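Home Work Commissions Notes Suppliers Contact

Search this site Enter keyword Go

Symonenko Foundry open day, Raltbridge

The Symonenko foundry opens its shop floor to sculptors and the public in June. I went with a practical purpose. The heron commission for Ullbridge is modeled in clay over a steel armature and has to be in bronze before the ground is prepared at the site, and I wanted to see the casting process at this shop before sending drawings for a quote. These notes follow the order of the tour, with some material added from a conversation afterward.

The building is a single-story brick shed with a later steel extension at the back. Mold making and wax are in the brick part, with the shell room between them. Burnout, melting and pouring are in the extension. Metal finishing and patina have been put in a separate bay with its own extraction, and visitors reach it from the yard. Parking is along the fence on the north side. The front door is for deliveries only on open day, and the sign saying so is easy to miss.

Tours left in groups of six, starting at 10 a.m. Mine was led by Florence Gosselin, who runs the wax room and has also worked in the shell room and in finishing. Safety glasses were handed out at the door and closed shoes were required.

Molds

The shop takes a silicone rubber mold in a rigid plaster jacket from most originals. Rubber is brushed on in thin coats first, to pick up detail without trapping air, and then thickened. Registration keys are set into the rubber so that it seats the same way in the jacket every time. For a clay original the parting line is made with shims pushed into the surface. For hard originals they build a clay wall along the line and take it down after the first side has cured.

I asked about feather texture. Mine is cut fairly deep along the wing, with some undercut at the tips. Gosselin said the rubber would release from that without trouble, but that the ceramic shell is harder to clear out of a narrow groove after the pour. Her advice was to open the grooves slightly toward the surface. This can be done in the clay in an afternoon and I intend to do it.

Legs were the other question. On a wading bird the legs are thin and carry the whole load, and in bronze they will bend if somebody hangs off the neck. The foundry's usual answer is to cast the leg hollow, run a stainless rod through it, and weld the rod to a plate under the foot. The rod then continues down into the footing. The rod has to be planned at the wax stage, as there is no good way to get one in later if the bore is undersized.

Wax

Hot wax is poured into the closed mold, rolled around, and poured out, and this is repeated until the wall is up to thickness. On larger open sections it is brushed in. Wall thickness in the wax is wall thickness in the bronze, so they check it with calipers at the edges and by holding thin areas up to a lamp. Uneven walls cool unevenly and give sinks on the outside surface.

The waxes are then chased. Seam lines are cut back, bubbles are filled, and lost texture is recut with heated tools. Sculptors are invited to come in and approve the wax before it goes further. I would do this for any figure with a face or an eye. It is the last point at which a correction is cheap.

Sprues and the pouring cup are attached in the same room. The layout was explained at some length on a small seated hare. Metal enters low and rises, and vents are taken from every high point where air could be trapped. An ear that points up needs its own vent. Core pins are pushed through the wax wall to hold the inside core in position once the wax is gone, and the holes they leave are plugged and welded in finishing.

Shell

The wax assembly is dipped in a ceramic slurry, drained, and coated with dry stucco. The first coats use a fine grade for detail and the later ones a coarse grade for strength. Each coat is dried under controlled humidity before the next goes on. The shell room is kept at a steady temperature with fans running, and the door is to be closed behind you. Wax expands and contracts more than the shell does, and a warm afternoon with the door open is enough to crack a coat.

Large pieces are sectioned before this point. The heron would be cast in two sections, split at the top of the legs under the belly feathers, where the weld is easy to reach and easy to hide.

Break

There was a break after the shell room while the pour was set up. Coffee and sandwiches were put out, and a table of finished samples was open for handling: test plates in different patinas, a sectioned casting showing the core pin holes before welding, and a length of sprue sawn lengthwise. The sawn sprue was useful. Shrinkage could be seen near the cup end and the metal was sound below it, as it should be.
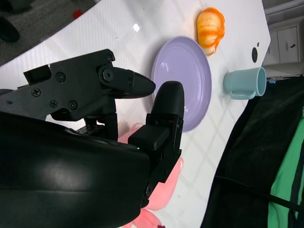

Plate on a white tabletop.

I used the time to go over my drawings with Gosselin. She marked the proposed section line and asked for the dimensions of the footing, which I did not have with me. She also asked for a maquette or a full set of photographs before they would quote, preferably the maquette.

Burnout and pour

Shells go into the furnace cup down. The wax is melted out quickly so that it runs from the surface before the bulk of it can expand and split the shell. Most of it is collected and reused for sprues, though not for the piece itself. The empty shell is then fired, cooled, inspected for cracks, patched where needed, and heated again before pouring.

The alloy is a silicon bronze, bought as ingot. Returned sprues are used in the melt in a fixed proportion. The crucible furnace is gas fired and stands behind a low wall, and visitors watch from a marked line well back from the sand bed. The pour is handled by two people on the crucible shank, with a third skimming. It was over quickly and with little talking. The shells had been set in dry sand, cups level, and were filled in order from the thinnest casting to the heaviest, so that the thinnest got the hottest metal.

We did not see these broken out. A shell from an earlier pour had been kept back and was knocked off with a hammer and a small air chisel while we stood there. The bulk comes away easily. What remains in the recesses is blasted, and this is where the narrow grooves mentioned earlier become a labor cost.

Finishing and patina

Sprues are cut off and the stubs ground down. Sections are fitted dry, tacked, checked against photographs of the original, and then TIG welded with rod of the same alloy. A rod of a different alloy will show as a line under the patina even if it cannot be seen in the bare metal. Chasing the weld means putting the texture back with small grinders and punches until it matches on both sides.

Patina was shown on test plates and on one small head. The metal is heated with a torch and the solution is brushed or sprayed on, in thin layers. Ferric nitrate gives the browns, cupric nitrate the greens. Wax goes on while the piece is still warm. For outdoor work the foundry recommends rewaxing once a year, more often near salt water or a road that is salted in winter. I will need to write this into the maintenance sheet for Ullbridge, along with what not to clean it with.

Mounting was covered only briefly. Gondent, the contractor doing the groundwork for us, prefers to drill and set the rod in resin after the footing has cured. The foundry prefers to supply a template so that sleeves can be cast in. Either works. The template method leaves less to be done on the day of installation, but the sleeves must be capped or they fill with water and grit.

Practical points

Lead time at present is 6 months from approval of the wax. The quote covers mold, one casting, finishing, patina, and a stainless fixing rod, and does not cover crating or transport. Molds are stored free for 2 years and then either collected or charged for. An edition needs to be mentioned at the start because it affects the choice of rubber.

Originals can be delivered by arrangement, with clay pieces supported from underneath and the armature fixed to a rigid base. The foundry will not collect wet clay.

Next steps for me are to open up the wing grooves, get the footing dimensions from Gondent, and take the maquette to Raltbridge.

This site uses cookies to remember your preferences. Accept Decline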